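Unit 5: Learning to sort from demonstrations

Reading notes for the lab section. Bring the Zirent worksheet with you.

The method in this unit is behavior cloning. A person guides the robot through a task many times, and each run is saved as a list of camera views, joint angles and gripper commands. A network is then trained to predict the next few commands from what the cameras show now. No reward is given and no model of the tools is built.

The task is tool sorting with two arms. Screwdrivers and pliers have to end up in the right parts of a toolbox. It is harder than block stacking for 3 reasons: the handles share colors, the tools lie across each other, and a thin steel shaft gives a gripper very little to hold. 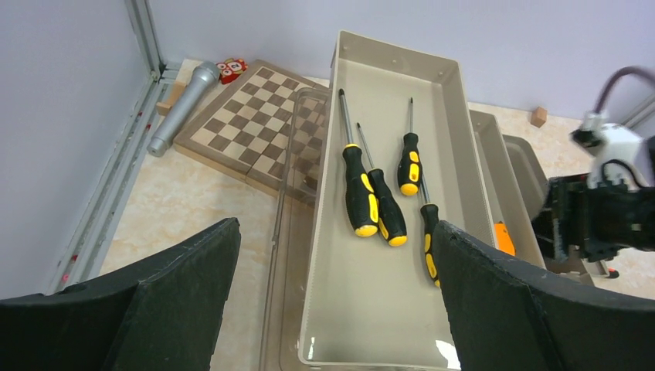
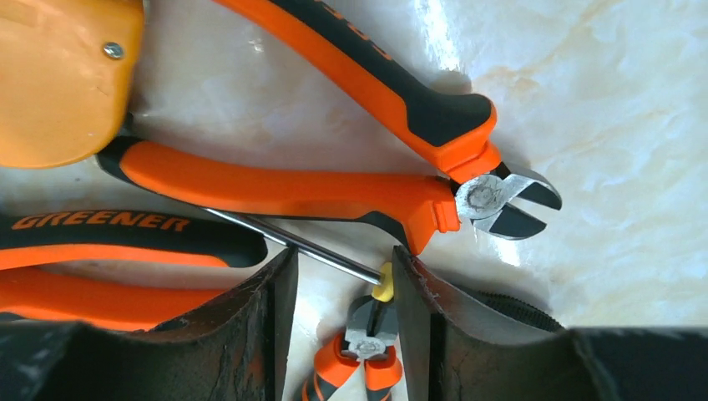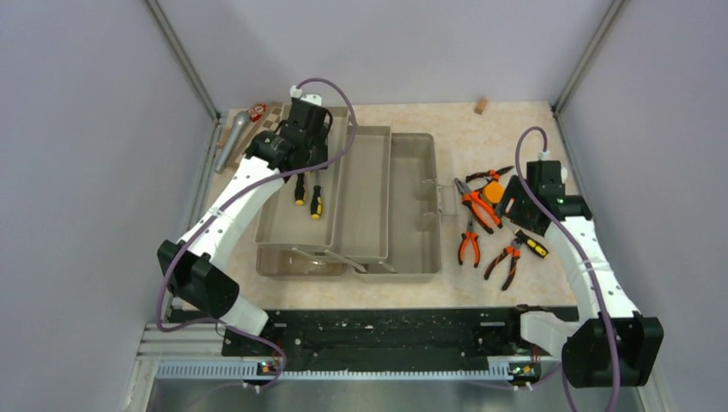 Figure 5.1. Tool sorting cell. First and second: close views from gripper cameras, with screwdrivers in a tray and with overlapping hand tools. Third: fixed camera view with both arms and the open toolbox.

The Fluva baseline used the fixed camera only. It was trained on 75 demonstrations and did well on tools that lay apart. Most failures came in the last stage of the reach, when the arm itself hid the handle. Adding the close views fixed many of these, but the policy then became sensitive to glare on the tabletop.

Predicting commands in chunks of 4 gave smoother motion than predicting one at a time. Longer chunks were slower to correct a missed grasp.

For the lab:
Train once with the fixed camera and once with all views.
Keep the same training runs for both.
Report failures by stage (reach, grasp, place).

Submit by 5 p.m. through the course page.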